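Parallel gripper comparison (Andidwood bench)

From the Tromora Automation Wiki. This article is a stub in places, help expand it.

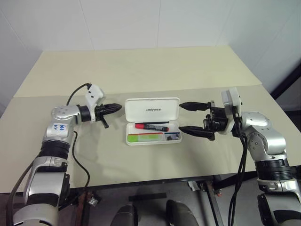

Two-arm bench with black two-finger grippers, left closed, right open. Open white case between them.

The Andidwood bench is a tabletop setup for comparing parallel grippers on a two-arm robot. Used mostly for small stationery and case-packing work. Set up in February by the Sobczak lab, later taken over by Tromora. Last major edit to this page December 12, 2022.

Overview

Two arms, one gripper each, facing inward over a plain beige table. Both grippers are the two-finger type. White wrist mounts, cables run on the outside of the arms. The case sits on the front board, in reach of both sides.

Most published gripper tests use blocks or cups. The bench was meant for thinner, more awkward stuff: pens, flat pads, small parts in shallow compartments. A marker with a red cap is the standard long item. Lid of the case has UNITREE printed on the inside, which is handy for checking which way round it has been put down.

Grippers compared

Brullis P: stock fingers, long stroke. Good on the marker, poor on anything flat. Fingertips are too thick to get down beside a compartment wall.

Brullis P, tapered: same body, fingers ground to a narrower tip. Gets into the compartments fine. Grip on round objects is worse, the pen tends to roll before the fingers close fully.

Sobczak 2: in-house design, softer pads, slower. Best result on flat items. Pads wear quickly and were changed every 400 cycles during the trial. Later pads may last longer, no data yet.

Method

Each run is one pick, one transfer to the other hand, one place. Case goes back to its taped position between runs (tape removed for photos). Grip force fixed at the start of a session and not touched after. A run fails if the item is droped, if the case shifts, or if the controller times out at 8 seconds.

Order of items is random. Lighting was not controlled in the early sessions, so camera results from those are left out.

Results

The tapered Brullis finished 69 percent of runs over the full item set. Stock version lower, mainly from the flat items. Sobczak pads did better on flat items but timed out a lot on handover. Full table still to be added, see talk page.

Handover was the weak point for all of them. With both wrists low over the case there isn't much room, and a hanging cable can catch on the table edge. Rerouting along the forearm helped. So did raising the handover point to clear the open lid.

Controller notes

Both arms run from a single controller in the current version. The older setup had one per arm and drifted out of sync in long sesions. Teleoperation and scripted motion both supported, but scores from the two should not be mixed.

Criticism

One case, one marker, one table height. Results may not carry over to deeper bins or heavier tools. Pad wear also makes the Sobczak numbers hard to compare from one session to the next.

See also

Finger geometry
Handover tasks
Cable routing on two-arm robots
Tromora bench list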